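Home Our Work Supported Housing News Get Involved Contact

We use cookies to help us improve this website. Accept Settings

A Place to Come Back To: an interview with Védís Sveinbjörnsson

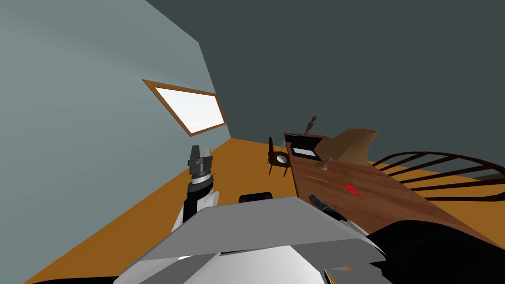
Housing for young people leaving care

The Annamalai Trust has provided housing and daily support to care leavers since its first tenancy was signed above a bakery on Stollon Road. Védís Sveinbjörnsson joined as a night support worker and is now Head of Supported Housing. She spoke to us in June about the work of her department, the changes she has made to it and what she would like to see from the councils that refer young people to the Trust.

The department has 20 flats in use, spread across ordinary streets. Ms Sveinbjörnsson regards that spread as the most important decision the Trust has taken.

"When I started, we had one large building with an office by the front door," she said. "Every young person who lived there had to walk past a member of staff to get to their own kitchen. We thought of it as safe. Several of them told us it felt like another children's home, and they were right to say so."

The large building was given up in stages. Tenants were offered a choice of flat wherever two were free at the same time, and each was allowed to visit after dark as well as during the day before deciding. Ms Sveinbjörnsson recalls that one tenant turned down a newly decorated flat on the grounds that the bus stop outside was badly lit. The Trust now asks about the walk home at every first meeting.

The first weeks

A young person may be referred from the age of 17, although no tenancy begins before the eighteenth birthday. The period in between is used for visits, form filling and practice with money. Ms Sveinbjörnsson is frank about the limits of this preparation.

"You can teach someone to read a gas meter in ten minutes," she said. "What is much harder is a quiet evening in the second week. Most of our tenants have never lived in a place where there was no one else in the next room. They ring us at nine at night to ask about the boiler, and the boiler is working perfectly well. We answer, and we talk about the boiler."

The evening telephone line was extended to midnight as a result of such calls. It is staffed by the same team that visits during the day, so that the tenant will usually know the voice of the person answering. Visits are made up to 5 times a week in the first month and are then reduced by agreement with the tenant.

Asked whether tenants ever object to the visits, she laughed.

"Constantly. One young man used to see me from the window and go out by the back. I would leave a note and a pint of milk. After a while he started leaving me notes as well, generally about the milk."

Grodeo and the question of work

Support with employment is provided through Grodeo, the Trust's own training project, which offers placements in catering, joinery and office work. Each course lasts eight weeks and travel costs are paid in advance. Ms Sveinbjörnsson pressed for that last arrangement against some resistance.

"The old system asked people to buy a ticket, keep the receipt and wait until the end of the month," she said. "If you have four pounds left, you cannot lend it to a charity. We were losing people in the first few days and writing down that they lacked commitment."

She is cautious about counting a job as the measure of a successful tenancy. Some tenants have moved into work quickly and then lost both the job and their confidence together. Others have spent a year attending appointments, seeing a counsellor and learning to cook, with little to show on a monitoring form.

"I have had to defend that year to funders," she said. "I will go on defending it."

Working with councils

The Trust receives referrals from several local authorities and meets each of them every quarter. Relations are generally good, in Ms Sveinbjörnsson's view, but she would like two matters to be settled. The first is notice. Referrals sometimes arrive a few days before a placement is due to end, leaving no time for a proper introduction. The second concerns personal papers.

"A young person should leave care with a birth certificate, a National Insurance number and a bank account that works," she said. "It is not unusual for us to meet someone who has none of them. We then spend the first month in queues, when we should be choosing curtains."

The department keeps its records on Raserance, a case system that tenants can also read. Staff were uneasy about this at first — particularly those used to writing for other professionals — and a short course in plain English was arranged. Tenants may add their own comments beneath any entry.

"It has improved our writing a good deal," Ms Sveinbjörnsson said. "You do not put 'failed to engage' when the person concerned will be reading it on the bus. You put 'was asleep when I called', if that is what happened."

After the tenancy

Tenancies with the Trust run for two years and may be renewed once. Former tenants remain welcome at the monthly supper, where a table laid for 60 is normally full, and a number of them now bring children of their own. There is no upper age limit and no need to book.

Ms Sveinbjörnsson attends most of these suppers and takes her turn at the washing up. She was asked what former tenants tend to want from her.

"Somebody to look at a letter, very often. A reference for a landlord. One woman came with her wedding photographs and went round every table with them," she said. "Families do that sort of thing without arranging it. We have to put it in the calendar, and so we do."

The next supper will be held at the Stollon Road hall at half past six. Enquiries about referrals should be made to the Supported Housing office.

Filed under: Interviews, Leaving Care, Supported Housing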